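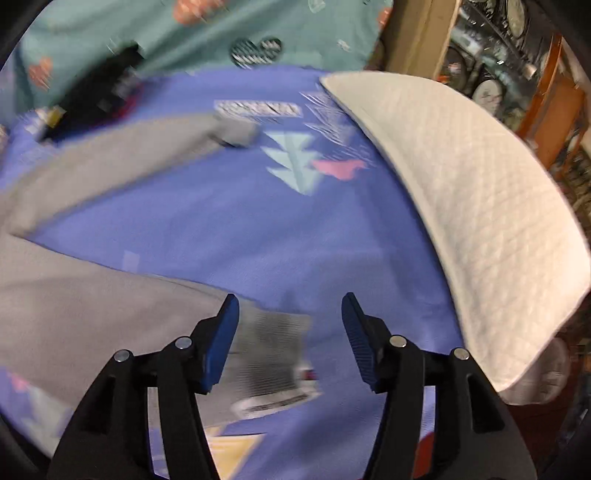

Über uns

Wir sind die Flickschule Zelau, eine kleine Schule für Nähen, Stopfen und Stricken, und wir haben ziemlich viel Freude an Dingen, die schon ein bisschen gelebt haben. Bei uns lernt man, wie man einen Pulloverärmel verlängert, einen Reißverschluss austauscht oder aus einem durchgelegenen Laken zwei Kissenbezüge macht. Man lernt auch, ein Kleid von Grund auf zu nähen, mit Schnittmuster und allem Drum und Dran, aber angefangen hat alles mit dem Flicken, und das hört man dem Namen ja auch an.

Wie es losging

Die erste Flickstunde fand in einer Küche in der Gerbergasse statt, mit zwei Nähmaschinen, von denen eine nur rückwärts zuverlässig lief. Eingeladen waren die Nachbarn, gekommen ist auch die halbe Straße dahinter. Es wurde eng, es gab Linsensuppe, und am Ende des Abends hing eine Jacke über dem Stuhl, deren Futter wieder drin war. Danach wollten alle wissen, wann die nächste Stunde ist! Aus der Küche wurde ein Hinterzimmer, aus dem Hinterzimmer ein Ladenlokal, und seit ein paar Jahren sitzen wir in der alten Miederfabrik am Mühlgraben. 246 Quadratmeter haben wir dort, verteilt auf Nähsaal, Strickzimmer, Bügelecke und Bibliothek. Im Nähsaal stehen noch die langen Zuschneidetische der Fabrik. Sie sind so schwer, dass wir unsere Möbel um sie herum planen mussten, und wir würden sie um nichts in der Welt hergeben.

Was man bei uns lernen kann

Der Einsteigerkurs läuft über sechs Abende, immer von 18.30 bis 21 Uhr. Wir fangen mit dem Einfädeln an, das ist wirklich so gemeint, und hören bei der ersten selbst eingesetzten Tasche auf. Wer schon näht, ist im Kurs »Passt wieder« gut aufgehoben, in dem wir Hosen enger, weiter, kürzer und (doch, das geht!) länger machen. Im Strickzimmer geht es um Maschenbilder, um Bündchen, die nicht ausleiern, und um die große Kunst, in fertig gestrickten Sachen eine Laufmasche wieder hochzuholen.

Besonders stolz sind wir auf den Chong-Kurs. Chong heißt bei uns eine Flickmethode, bei der von der linken Seite her ein feines Gitter aufgebaut und dann Reihe für Reihe durchwoben wird. Eine unserer ersten Kursleiterinnen hat sie mitgebracht und nach der Stopfkiste benannt, auf deren Deckel das Wort stand. Woher die Kiste kam, wissen wir bis heute nicht. Die Methode eignet sich vor allem für Bettwäsche und Hemden, also für dicht gewebte Stoffe, und man braucht dafür gutes Licht und einen Nachmittag Zeit.

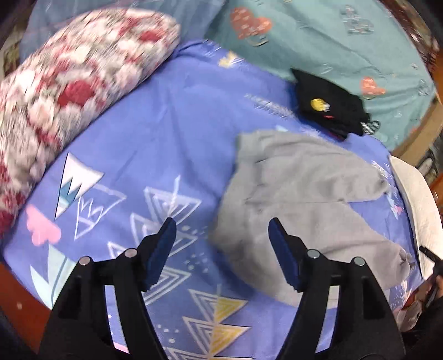 Bettwäsche ist überhaupt ein Thema, bei dem wir ins Schwärmen kommen. Kaum ein Stoff wird so oft gewaschen und so selten repariert, und dabei ist es das dankbarste Übungsmaterial, das man sich wünschen kann! Große Flächen, gerade Kanten, und wenn eine Naht schief wird, schläft man trotzdem gut darauf. Ein Laken, das in der Mitte dünn geworden ist, lässt sich längs durchschneiden und mit den Außenkanten zur Mitte wieder zusammennähen. Unsere Großmütter haben das ständig gemacht. Bei bedruckten Laken kommt noch ein Rätselspiel dazu, weil man das Muster an der neuen Mittelnaht zusammenbringen möchte, und da haben wir schon Leute bis kurz vor Mitternacht über dem Zuschneidetisch hängen sehen, mit roten Backen und einem Mund voller Stecknadeln. (Nadeln gehören ins Kissen. Wir sagen es jedes Mal.)

Die Bibliothek

Neben dem Nähsaal liegt unsere Bibliothek. 1.809 Bücher, Hefte und Schnittbögen stehen dort, viele davon aus Nachlässen, einige mit Bleistiftnotizen am Rand, die nützlicher sind als der gedruckte Text. Ausleihen dürfen alle, die einmal einen Kurs bei uns besucht haben. Die Schnittbögen bleiben im Haus, können aber am Leuchttisch durchgepaust werden. Papier liegt bereit, einen weichen Stift bitte mitbringen.

In einem Schrank im hinteren Teil lagern außerdem die Handbücher zu alten Maschinen. Unsere eigene Strickmaschine ist eine Gririer, zweibettig, laut und unverwüstlich. Wer sie bedienen möchte, macht vorher eine kurze Einweisung. Das Nadelbett ölen wir selbst, und wer dabei zuschauen will, ist herzlich eingeladen.

Unsere Freunde in Otbridge

Seit einer Weile tauschen wir uns mit einer Nähwerkstatt in Otbridge aus. Jedes Frühjahr, meist im April, geht ein Paket hin und eines kommt zurück. Darin stecken Reststoffe, Knöpfe, angefangene Arbeiten und die Bitte, sie fertig zu machen. Einmal kam ein halber Fäustling ohne jede Anleitung bei uns an, und das Strickzimmer war zwei Wochen lang zu nichts anderem zu gebrauchen. Im Gegenzug haben wir einen Quilt geschickt, bei dem absichtlich eine Ecke fehlte. Sie ist jetzt drin, in einem Grün, auf das wir nie gekommen wären.

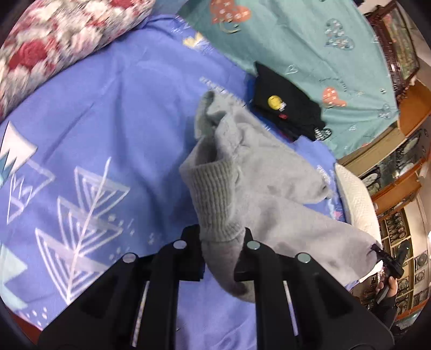
Hellgraues Kleidungsstück mit Rippbund auf blau bedrucktem Laken

Wer zu uns kommt

Über 1.542 Menschen haben bisher einen Kurs bei uns abgeschlossen. Der jüngste Teilnehmer war sieben und hat seinem Stoffhasen ein Ohr angenäht, viele andere haben erst im Ruhestand angefangen. Manche kommen mit einer einzigen kaputten Hose und gehen wieder, manche bleiben jahrelang und leiten inzwischen selbst Kurse. Vorkenntnisse braucht man keine. Eine eigene Nähmaschine auch nicht, aber wer eine hat, darf sie gern mitbringen, denn an der vertrauten Maschine lernt es sich oft leichter.

Offene Werkstatt

An jedem Werktag ist der Nähsaal von 14 bis 17 Uhr offen. Man kommt einfach vorbei, sucht sich einen Platz und legt los. Garn und Nadeln gibt es an der Theke, Stoffreste liegen im Regal neben der Tür und kosten nichts. Gestricktes bitte gewaschen mitbringen. Kaffee ist da, Kuchen meistens auch, gegessen wird am Fensterbrett und nicht am Zuschneidetisch.

Der Eingang liegt auf der Hofseite, die Klingel klemmt manchmal, dann bitte ans Fenster klopfen. Wir freuen uns auf euch und auf alles, was ihr in der Tasche habt!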